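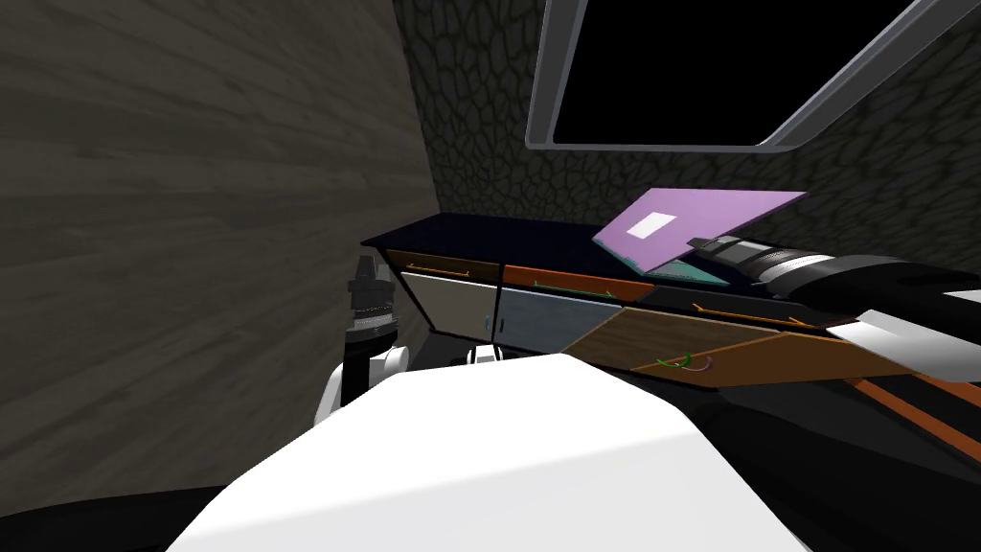 Most advice on picking a kitchen colour starts with a paint chart and ends with you buying three tins you didn't need. I don't trust the charts. They're printed small and looked at in the shop, under shop lights. Before you spend anything, work out how dark the room can go and still be pleasant to cook in. A dark navy counter against a charcoal wall looks smart on a screen, but with the window black at night you'll be leaning hard on your lamps.

What you need

One sample pot per colour (2 at most), a sheet of stiff white card, a brush and some low-tack tape.

Step 1. Paint the card, not the wall. Two full coats, right to the edges. Remis sells peel-and-stick samples that are meant to save you this step. I tried them in November and the grey came out bluer than the tin.

Step 2. Tape the card up behind the counter, then move it beside the window the next day. Look at it at breakfast and again at 9 p.m. with the lights you already own.

Step 3. Check your bulbs. The box will give a colour temperature, and anything near 2,700 will warm a grey up a fair bit. Paint companies like to say their colours are "stable in all light". I've yet to see one.

Step 4. Wipe the card with a damp cloth and a bit of dish soap once it has cured. If it goes shiny where you rubbed, so will your wall.

Imtiaz Biswas, who painted my last place, reckons you can skip the card if you're going dark, as all the charcoals end up looking the same. I disagree. The Isah one I tested had a green cast by lamplight and I'd have been stuck with it.

Step 5. Leave it up for a week before you order. If you've stopped liking it by then, you're out the price of a sample pot.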